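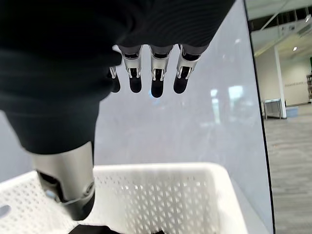 The Basket Cure

Dec 1, 2019

The woman who runs the Flernisetti home-sorting course would rather I didn't call it a decluttering course. "Decluttering is throwing things out," she says. "We teach people to place things." The course lasts 6 weeks and costs $600, and placing things seems to involve buying a good many baskets.

We met in her kitchen in Wolomthorpe, where the counters were bare and even the mail had its own bin. I asked where she got the claim, printed on the front of her brochure, that the average household loses 57 hours a year looking for things. She said it came from her students. How did they measure it? "They know their own lives," she said. I asked again and she offered me tea.

She started teaching in June of last year, after a move that left her with boxes she couldn't face. A friend told her to put everything in open baskets, one per kind of thing, and not to fold or stack any of it. "I slept that night," she says. "I'd been fighting my own closets for years."

I believe that part. I have closets too. What I have trouble with is the jump from one good night's sleep to a method with a workbook. When I said that a basket with no lid and no order inside is just a drawer you can see into, she laughed and agreed with me. "But you do see into it. You'd be surprised how much that changes."

Does it last? She says most of her students keep it up. She doesn't check on them after the course ends, though some write to her. I spoke to one, a father of two in Trovville, who finished 8 months ago. He called the course "pretty good" and the price "a lot." His baskets are still in the hall. "They're full," he said. "I don't really know what's at the bottom."

I read her that quote. She thought about it for a while. "Then he needs to tip them out," she said. The second course, which covers tipping them out, opens for sign-up in the new year.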